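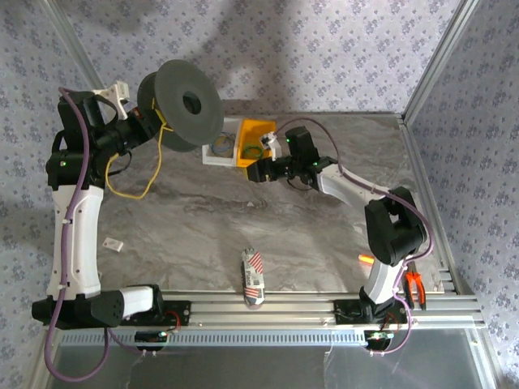
Posted by the Skusano shed blog in Checklists, June
Filed under: extension leads, power boards, winter jobs

Right, it's that time of year again. The heaters are coming out, the electric blankets are on, and every lead in the house that's been minding its own business since summer is about to cop some work. I do my lead check on a Sunday, kettle on, radio going, and it takes me 40 minutes if I don't get distracted by the box of old phone chargers (I always get distracted by the box of old phone chargers).

A few people asked for my list after I mentioned it last month, so I've typed it up with my comments the way I scribble them on the sheet. I'm not a sparky. This is a look-and-feel check for an ordinary household, and anything that needs a screwdriver on fixed wiring goes to someone with a licence. Unplug everything before you start handling it.

BEFORE YOU START

[ ] Everything switched off at the wall and pulled out
Pull by the plug, please! I grew up in a house of cord yankers and half our plugs had the insides showing.

[ ] Good light and a clear bench
I use the laundry bench with the Wynne clamp lamp. Cracks in black cable are murder to spot under a dim globe.

[ ] Dry cloth, masking tape, marker
Tape is for anything that fails, so it doesn't sneak back into use while you're making lunch.

EXTENSION LEADS

[ ] Full length of cable run through the hand
Slowly, start to finish, feeling for nicks, flat spots and bumps. This year I had 7 leads on the bench and one had a flat spot from living under the leg of the couch. Gone. I know, it still worked. It's still gone.

[ ] Outer sheath snug inside the plug at both ends
If you can see the coloured wires between the sheath and the plug, it fails. This is the one I find most often, usually on the lead for the hedge trimmer.

[ ] Pins straight, clean, no brown or black marks
Browning means heat. Have a look at the power point it was in as well, and if that's discoloured too, stop using it and ring the electrician.

[ ] No tape repairs
Past me was a shocker for this. If you find electrical tape wrapped around a lead, assume there's something nasty underneath and chuck it.

[ ] Rating suits the job
Read what's moulded on the plug or printed on the cable and compare it with the appliance. My long skinny lead does the Christmas lights and nothing else, and it's got a label saying so in very large letters.

REELS AND DRUMS

[ ] Cable unwound completely for the check
Yes, all of it. Mine is 35 metres and it goes down the hall, around the dining table and back again, and the dog thinks it's the best day of the year. Damage loves to hide on the inner turns.

[ ] Drum turns freely, flanges not cracked
A chipped flange will chew the cable every time you wind it. I ran a finger around the rim of my old Elitz one and found a burr I could feel but not see. Bit of sandpaper, fixed.

[ ] Cut-out button present and pops back when pressed (if fitted)
Give the spot around it a wipe while you're there, it collects sawdust like you wouldn't believe.

[ ] Everyone in the house knows to unwind it before running anything heavy
A wound-up reel can't get rid of its heat, and a fan heater on one is asking for melted insulation. I've written UNWIND ME on the side of ours.

POWER BOARDS

[ ] No board plugged into another board
I found one behind the telly. I put it there. Moving on.

[ ] Overload switch present, casing not cracked or yellowed
The Felteteo board in the study passed, the one in the garage had a crack across the corner, so that's in the bin pile.

[ ] No heaters, kettles or dryers on a board
Straight into the wall, every time.

[ ] Dusted, and up off the floor where you can manage it
I screwed ours to the back of the desk, and the vacuum no longer has a go at it every week.

OUTSIDE AND SHED

[ ] Outdoor leads actually marked for outdoor use
Being orange doesn't count. Check the label.

[ ] Joins kept off wet ground and under cover
I've seen the sandwich bag trick and I don't love it. Get a proper weatherproof cover from the hardware shop.

[ ] Safety switch tested
Press the test button at the switchboard, see that it trips, reset it. Warn whoever's on the computer first (sorry again, everyone). If it doesn't trip, that's a licensed electrician, pronto.

PUTTING IT ALL AWAY

[ ] Coiled in loose loops, never around the elbow
Elbow winding puts a twist in the cable and it never forgives you.

[ ] Hung up or boxed, nothing heavy on top

[ ] Fails cut in half before they go to e-waste
Unplugged, obviously! Snip the plug off as well so it doesn't get rescued from the pile by some hopeful soul.

[ ] Next check written on the calendar
I go every 12 months for the indoor stuff and more often for the shed leads, which get dragged over gravel and generally treated badly.

Final tally here was two in the bin and a shopping list for the weekend. If your list has something mine doesn't, pop it in the comments and I'll add it to the sheet.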